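Altlow grasping is a method for teaching a multi-fingered robot hand to pick up clear objects, which depth cameras tend to report as not being there. It was developed at the Dotach workshop and named after the village where the workshop gets its lunch.

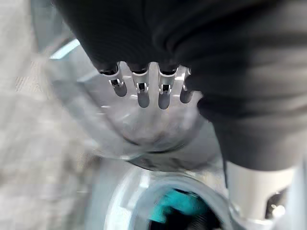 The method distrusts the camera at close range. Once the hand is within 5 cm of the target, control passes to Skemine, a program that works from finger load alone and has no opinion about glass. Training takes 60 demonstrations per object, a figure chosen because the operators refused to do more.
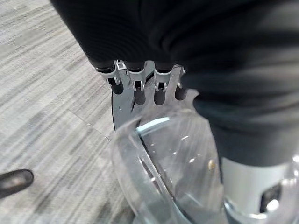 Four-fingered hand over a clear plastic container.

Varghese scoring rates each grasp from 0 to 3. A score of 2 means the object was lifted but nobody enjoyed it.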